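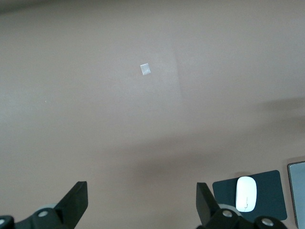 Ciltari two-finger gripper kit, wrist camera version

Sold by Skitside. Kit or assembled. Bench notes by Līga Kazlauskienė, September 2025

Skitside asks whoever builds a kit first to write its page, and they print what they get. I build in a shared workshop and I have bought enough grippers to distrust the word "universal." The Ciltari listing used it 2 times. I had them take both out.

What you get is a pair of fingers with flat, slanted black pads, a bracket for each, a drive unit, a camera mount that puts the lens behind the fingers, and a bag of screws. The camera is extra. So is the arm, obviously, and the adapter plate if your arm is a Fistia. Raudsepp arms take the bracket directly, or so the drawing says. Mine needed one hole opened up with a file.

Weight with camera mount: 386 grams
Maximum opening: 66 mm
Cable length: 300 mm
Adapter plate: Fistia, sold separately

The cable is too short. It reaches the first joint on my arm and stops there, so plan on an extension before you start, and tie it down -- a loose connector near a moving wrist will find the one position where it snags.

Aiming the camera

The instructions tell you to get both fingertips into the bottom of the view and leave the gap between them clear. Good advice, and I would spend longer on it than the single line it gets. Check the view over bare table first. A plain matte top shows you shadows you never noticed from your chair, and if your software picks objects by brightness it may well treat a soft dark band as something worth grabbing. A small white square laid flat makes a decent target for a first approach. A white mouse on a dark pad is easier still, and for that reason proves less.

Then try it over clutter.
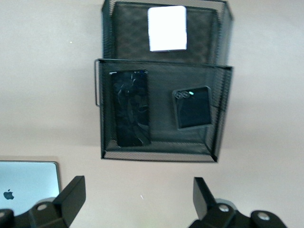 View over a black mesh organizer with two phones in the front compartment. Black pads, black mesh, black phones.

I'd ask any seller to show you their software on a tray like that. Glare on a phone screen and fine mesh are both hard on cheap vision code, and the kit comes with no vision code at all. The old page said "ready to pick." It is ready to be programmed.

Would I buy it again? The mechanical parts, yes. The screws are ordinary and the pads come off without taking the bracket apart. I have no opinion on how long the drive lasts and would not believe anyone who gave me one this early. Skitside says a longer cable is coming in December. I'll update the table when I have one in my hand.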